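Home | Programs | Facilities | Equipment Reviews | Contact

Equipment Review: Pramero Portable Rebounder

May
By Leena Peltonen, Flerkside Athletics Office

The Flerkside Athletics Office has completed its evaluation of the Pramero portable rebounder, supplied by Gristley for use by the women's and men's soccer programs. The unit was used for individual passing and first-touch work throughout the spring season.

Assembly by one staff member took 50 minutes on the first occasion. The printed instructions are clear, although the net tension chart is difficult to read. 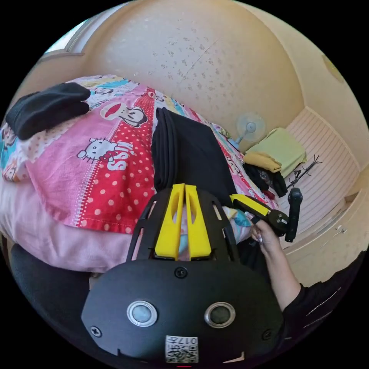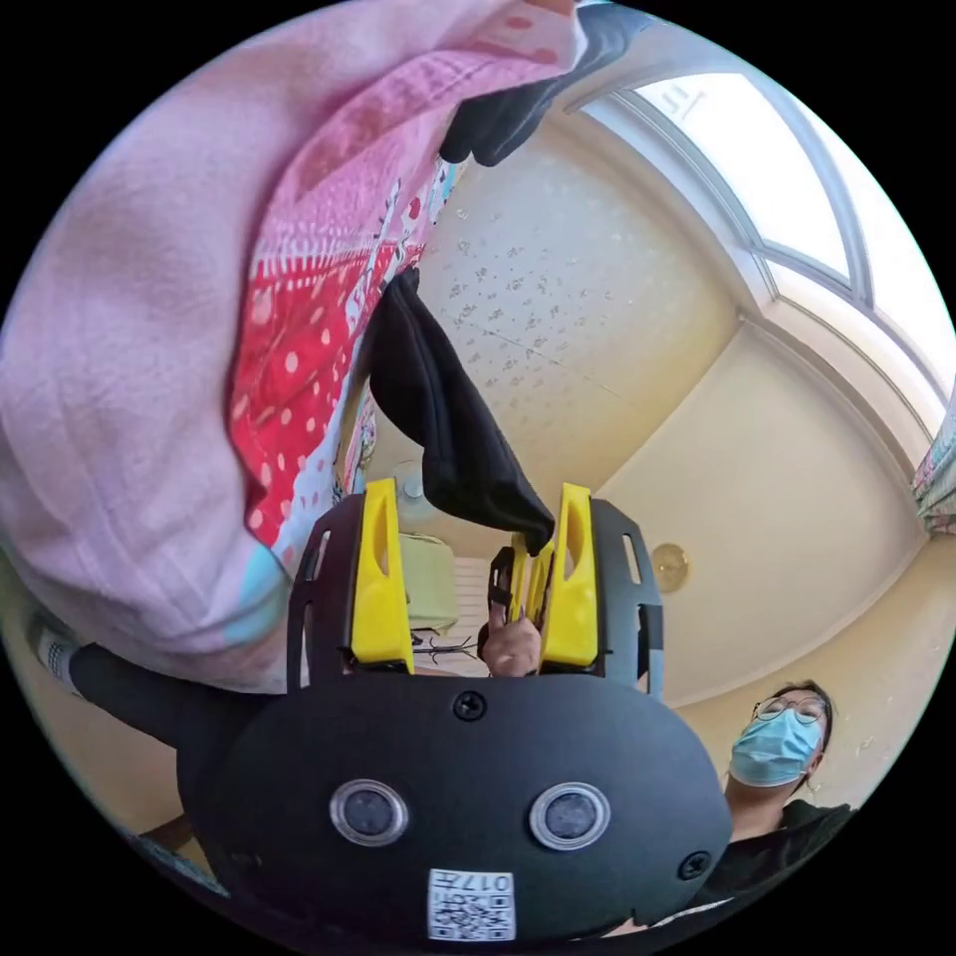

Return speed was consistent across the center of the net and noticeably weaker near the upper corners. Of 102 passes struck from the penalty spot during testing, 84 came back within reach of the player. The Räsänen model currently in service performed slightly better on lofted balls but requires two people to move.

Two ground anchors bent on the dry practice field and were replaced by the supplier at no charge. The office recommends the unit for training use on grass. It should not be left outdoors overnight.

Programs wishing to reserve the rebounder may apply at the equipment desk before 4 p.m.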